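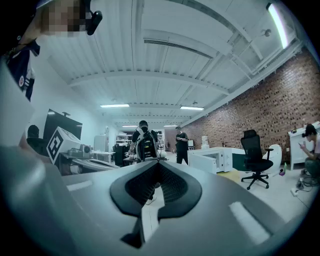

**Figure 4.** Close view from the second site, with one person at the upper left.

### 3.2 Lighting conditions and reading comfort

The second part of the study was carried out in the shared workroom at Sotham, where the ceiling lamps had been replaced in September. We asked 40 regular users of the room to read a printed text of two pages, first under the old lamps in the side room and then under the new lamps in the main room. Between the two readings there was a pause, in which the participants could walk or drink water.

After each reading, the participants marked their comfort on a paper scale, and they could also write a comment in their own words. The comments were sorted by the first author and, separately, by Izzati Halim. When the two sortings did not agree, the comment was discussed until one category was chosen.

Most comments were about glare on glossy paper. The participants who sat near the window complained less of it, but they mentioned the change of daylight during the afternoon – a factor that we did not control. Several older participants preferred the yellow light of the side room, although they read more slowly there. This is similar to what Mandagi found in the Nasution library, where the readers also liked the lamps that they were used to.

The effect of the seat position is treated in Section 4.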